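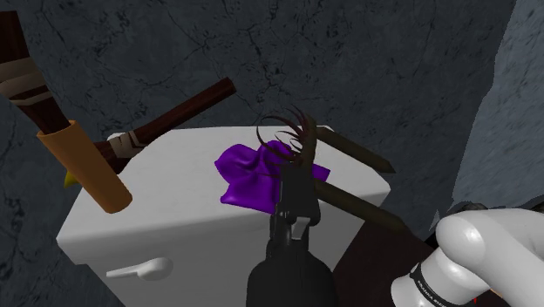
Bernoveo Simulation and Manipulation Team

Diso Clutter Set - simulated bathroom scenes for grasp and pick research

Diso is a set of simulated household scenes for laboratories that train or test robot arms on untidy surfaces. The scenes are rendered on the computer, and the arm, the gripper and the objects are all simulated together. We made the set first for our own study on grasping among long and thin objects, and we now supply it to other groups with the same settings which we used in the study.

The bathroom part of the set is the one most people ask us for. A toilet tank lid is a small surface, it has rounded edges, and there is a wall close behind it. When a cloth, a brush and several sticks share this space, the gripper has very little room to come in from the side. On a wide kitchen bench the planner can usually find another way around, but on the tank it must often choose between a poor approach and no approach.

What the set contains

The current release has 362 scenes. Each scene comes with the object models, the starting positions, the camera settings and a recorded arm motion made by our own planner. The objects are placed by a random process and then allowed to settle, so some of them lie flat and others lean on each other. We do not correct the arrangement by hand afterwards, except where two objects have gone inside each other. Those scenes are taken out and made again.

Objects are grouped in three classes:

Soft objects: cloths in plain colours, including purple, grey and green. The cloth may be folded or crumpled at the start.
Thin rigid objects: sticks and handles with different thickness, with or without wrapping bands.
Mixed objects: brushes and similar items where one part is stiff and another part is flexible. Bristles are modelled as separate curved strands.

The mixed class is the most difficult to simulate well. In our first version the bristles were one solid block with a bristle texture, and a grasp on this block looked very good in the results. When we changed to separate strands, many of the same grasps became weak. We recommend that users do not compare new results with numbers from the first version.

The research behind it

Our question was simple to say: does a grasp planner choose better when it is told which objects are resting over others? A usual planner looks at the shape of the target and gives each possible grasp a score. Our method, which is called Iltivum, adds a contact map. The map keeps a record of which object touches which, and how much each one would probably move if the target was lifted. A grasp that would drag a neighbour across the lid receives a lower score, even if the hold on the target itself is strong.

The method was proposed by Dinesh Mathew, who also wrote the first code for the contact map. It was tested against the same planner without the map, on the same scenes and with the same time limit for each attempt. Six types of approach were permitted, from straight above to nearly level with the lid.

The clearest benefit was with sticks. A long stick has many places where it can be held, and without the map the planner often picked the thickest place, also when something was lying against it. With the map it moved along the stick to a free part more often. The target then came up with less turning, and fewer neighbours were pushed over the edge of the tank.

For cloth the result was weaker. The map treats a cloth as a small number of connected patches, and a crumpled cloth has folds that hide behind other folds. In many scenes the map believed that the cloth was free when one corner of it was held under another object. We tried 15 patches and then 18, and the larger number helped only a little, while the planning became slower. We kept 15 as the normal setting. Users who have a faster computer can change it in the settings file.

Brushes were somewhere in between. Closing the fingers on the head gives a wide hold, but the strands bend during the lift and the handle can swing. The planner does not predict this swing yet. We are working on it and I hope it will be part of a later release.

Limits you should know before ordering

Everything in this set is simulated. We have not made a full test on a real arm, and we make no claim about how a score in Diso will carry over to your own hardware. Friction values are set by class and not for each object. Lighting is even in most scenes, with soft shadows, so the set is not a good choice if your main interest is difficult light. Water and wet surfaces are not modelled.

Some scenes have objects which start partly outside the camera view. This is intended. If your method needs the complete object to be visible, use the filter named "full view" and these scenes will be left out.

What you receive

The full scene set with object models and camera settings
The Iltivum planner as source code, with the contact map on or off
Recorded arm motions for comparison
A short guide in English for installing and for the first run
A score sheet in the same layout we use in our own reports

The files are compatible with the Khan scene viewer, and you can also open them with the small viewer we include. The small viewer is basic - it plays, pauses and turns the scene, and it shows the contact map as coloured lines between objects.

Licence and ordering

A research licence covers one laboratory, including its students. Teaching use is permitted under the same licence. For commercial use please write to us first and describe your purpose in a few sentences, and we will send an offer.

Orders are handled by the team directly through the contact form on this site. Please tell us which simulator you work with and the type of gripper you plan to use. Technical questions go to Dinesh Mathew, using the same form with "Diso" in the subject line. Updates to the scene files are free of charge for licence holders, and the next one is planned for August.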